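Measuring the back room at Plakside

5 March 2023
Posted by Jacobus Baloyi
Filed under: rooms, measurement

I have a desk at Plakside, the shared office on the second floor of the Figueroa building in Sastham. The complaint about the back room there has been the same for as long as I've had the desk. Calls made from it sound bad at the other end. People on the receiving side say "echo," but it isn't an echo in the strict sense, with a separate repeat you could clap along to. It is ordinary reverberation with a decay that's too long for speech picked up at a distance.

I offered to measure it. What follows is the method, the numbers and what changed after we hung panels. Most of it applies to any small room with hard walls.

Geometry first. The room is close to square, 20 feet on a side, with a ceiling just over 8 feet. Taking the tape measure around properly, including the column in the corner and the window recess, gives a volume of 3244 cubic feet and a total surface area of 1447 square feet. Walls are painted drywall on steel studs. The ceiling is also drywall, screwed directly to furring, with no tile and no cavity worth mentioning. There is one window and one solid door. The floor is carpeted.

The Sabine formula in feet is T = 0.049 V / A, where V is the volume and A is the total absorption in sabins. For this room the numerator comes to 159. If you want a decay time of 0.6 seconds, you need 265 sabins, or an average absorption coefficient of 0.18 across every surface. Painted drywall in the middle of the speech range is well under that, so you can see the problem before taking any equipment out of the bag.

For the excitation I used a logarithmic sine sweep, 20 seconds long, played from a small powered speaker on a stand. The recording was made with an omnidirectional measurement microphone at seated ear height, and the impulse response recovered by deconvolution. I prefer sweeps to balloons. A balloon is quick, but its low-frequency output is poor and it varies from one balloon to the next, and you end up averaging away differences that came from the rubber. A sweep also pushes harmonic distortion from the speaker ahead of the impulse response, where you can window it out.

Two speaker positions, three microphone positions, six responses in total. No microphone closer than three feet to a wall. The ventilation was off for the session, and the background level with it off was 40 dB, A-weighted, most of it coming through the door from the kitchen.
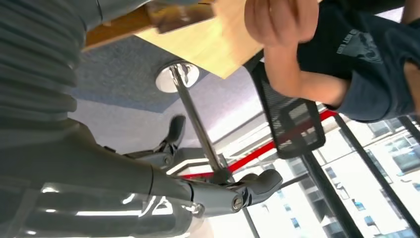 Do you need a calibrated microphone to measure reverberation time?

For decay time alone, an uncalibrated one will do. The calculation uses the slope of the decay, so the absolute level drops out, and a gentle error in frequency response has very little effect inside a single octave band. What matters is that the microphone is roughly omnidirectional, that the recorder applies no automatic gain or noise reduction, and that nothing clips. Calibration becomes necessary when you want to report a sound level.

That last condition on gain is what rules out most phones and laptops in their default state. Automatic gain raises the input as the sound dies away, which bends the decay and makes the room look longer than it is. If you have to use a phone, find a recording app that lets you turn the processing off, then check it by recording a steady tone that stops suddenly, outdoors. The tail should drop straight into the noise.

Decay times were taken as T20, meaning the slope between 5 and 25 dB below the start, extrapolated to 60 dB. I had enough range for T30 in the upper bands but not at 125 Hz, and I would sooner use one definition throughout than mix them.

Averages across the six responses, before any treatment:

125 Hz: 1.18 s
250 Hz: 1.04 s
500 Hz: 0.90 s
1 kHz: 0.69 s
2 kHz: 0.55 s
4 kHz: 0.51 s

The shape is what you would expect from a carpeted room with nothing else in it that absorbs. Published coefficients for a thin carpet glued to concrete start near 0.02 at 125 Hz and climb to 0.6 or so at 2 kHz. It is a treble absorber. It does a good job on footsteps and chair noise, and it takes the edge off consonants, but it leaves the lower half of the voice alone. The result is a room that sounds dull and reverberant at the same time. People walk in, see carpet, and conclude that the acoustics have been dealt with.

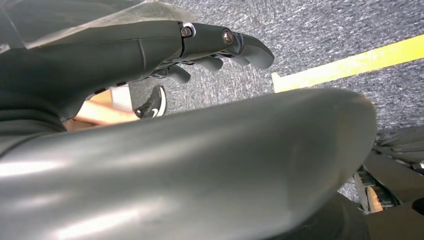
The carpet, gray-blue with a speckle.

The 125 Hz number needs a caution. Below a certain frequency a room stops behaving as a diffuse field and starts behaving as a handful of separate resonances, and a single decay time stops meaning much. The usual estimate for that crossover is 2000 times the square root of T over V, in metric units. With 92 cubic meters and 0.9 seconds it comes to 198 Hz. The 125 Hz band sits entirely under it. My six values in that band ranged from 0.97 to 1.41 s, and the spread is real. Move the microphone two feet and you're listening to a different set of modes. I report the average for completeness and base no decisions on it.

A near-square plan makes this worse, as the length and width modes land on top of each other. The first axial mode in each direction is at 28 Hz, too low to matter for voices, but the pattern repeats at every multiple. Nothing to be done about that short of moving a wall.

On to the panels. The budget covered 56 square feet of Hetix two-inch panels, fabric over mineral fiber, hung with a one-inch air gap behind. I worked from a coefficient of 0.85 at 500 Hz, a conservative figure for that thickness. The arithmetic goes as follows. A decay of 0.90 s implies 177 sabins already in the room. The panels add 48, and the drywall they cover takes away 3. That gives 222 sabins and a predicted decay of 0.72 s.

Placement was two adjoining walls, centered at seated head height, with the opposite walls left bare. Putting everything on one wall leaves the other pair of parallel surfaces free to flutter, and there was a clear flutter in this room between the side walls if you stood in the middle and clapped. Treating one surface of each pair is enough to stop it. I would have liked something on the ceiling as well, but the lease doesn't allow it.

After, same positions, same sweep:

250 Hz: 0.91 s
500 Hz: 0.74 s
1 kHz: 0.59 s
2 kHz: 0.49 s
4 kHz: 0.46 s

So 0.74 measured against 0.72 predicted in the 500 Hz band. I was surprised it came that close. Sabine assumes the absorption is spread evenly and that sound arrives from all directions equally, and neither is true of a small room with panels on two walls. An error of ten percent would not have bothered me.

How much does that help on a call? Less than people hope, if you look only at level. Going from 177 to 215 sabins lowers the reverberant field by 0.8 dB. The more useful quantity is the critical distance, where direct and reverberant sound are equal. For a talker with a directivity of 2 it was 2.7 feet before and is 2.9 feet now. A laptop microphone at two feet was inside it both times. A conference microphone in the middle of the table, five feet from the nearest mouth, was outside it both times, and still is.
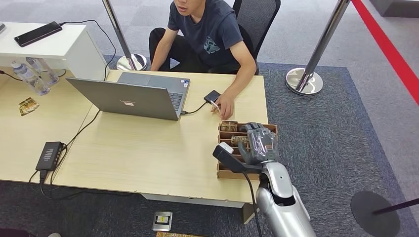 At the desk, laptop open, with a card against the black device.

Which brings me to the advice nobody at Plakside wanted, since it costs almost nothing. Moving a microphone from four feet to two raises the direct sound by 6 dB and leaves the reverberation where it was. You would need four times the absorption to get the same ratio by treating the room, and the room would then be unpleasant to sit in. A headset at two inches makes the whole subject go away for the person on the far end. Panels are still worth having for the people in the room, who can't wear each other as headsets.

Some loose ends. I have not repeated the measurement with the room occupied. A seated adult contributes between four and five sabins at 500 Hz, so six people would bring the decay down to something like 0.65 s. Office chairs on their own contribute very little. The ventilation is a separate matter and I plan to log its noise in April, with the diffuser on and off its current setting, as the hiss in the 2 kHz band bothers me more than the decay does now.

The sweep files and the spreadsheet come to 1447 kilobytes zipped, the same number as the surface area, and I have checked twice that I didn't paste one over the other. Write to me if you'd like a copy. The coefficients are on the second sheet, and the column in the corner is entered as painted concrete.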